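**Dramau** is a turn-based tile-laying video game for two to four players, designed by Nusrat Soomro and published by the small studio Skunus. Players build a walled garden city together while quietly competing to control its water, and the mix of shared building and polite sabotage has won it a very loyal following. It can be played online, on one shared screen, or alone against the computer.

## Gameplay

A match takes place on a square grid with a single spring at its centre. On each turn a player draws a tile, places it next to one already on the board, and may then open or close one sluice gate. Water flows from the spring along every connected channel, and a garden scores only while it is being fed.

The clever part is that channels belong to everyone. A player who lays a long canal towards their own orchards will almost certainly end up watering a rival's rose beds too, and a single gate closed at the right moment can turn a winning position upside down! Matches end when the last tile is drawn or when one player reaches 60 points.

The full tile set contains 57 designs. Most are plain channels and beds, but the rarer ones are a delight to draw:

- **Stepwell**: stores water for three turns after the supply is cut.
- **Pavilion**: doubles the score of any garden on all four sides of it.
- **Waterwheel**: lets water climb one level, so hill tiles can be fed.
- **Dry court**: scores only when no water reaches it, much loved by awkward players.

Turns in online matches are limited to 30 seconds. A slower mode, in which players have a full day for each move, was added later and is now the favourite of many regulars.

## Setting and art

The look of the game draws on Mughal garden design, with its long straight channels, raised walks and gardens divided into quarters. Soomro painted the first tiles in watercolour and scanned them, and the slight wobble of the brush lines was kept in the finished game. The city changes as it grows: lamps come on at dusk, birds settle on the walls, and well-fed trees come into fruit.

The music is built in layers. Each newly watered garden adds another instrument, so a busy board late in a match sounds wonderfully full.

## Development

Dramau began as a paper game that Soomro played with friends using cut-up cereal boxes. Early versions had no gates at all, and matches were often decided by the fifth turn. Gates came in after a long summer of testing, and the water rules were rewritten twice more before release in July.

## Expansion

*Drirnlow* moves the action to a marshy northern valley where there is far too much water. Players dig drains and raise banks to keep their gardens from flooding, which turns many old habits on their heads. It also adds a solo campaign and a library of 300 puzzles, the last few of which are fiendish.

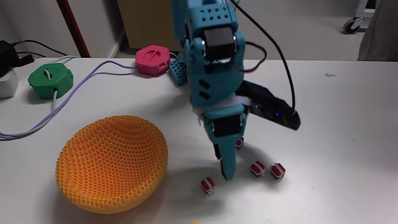 *Teal robotic arm above small red-and-white cubes on a white table.*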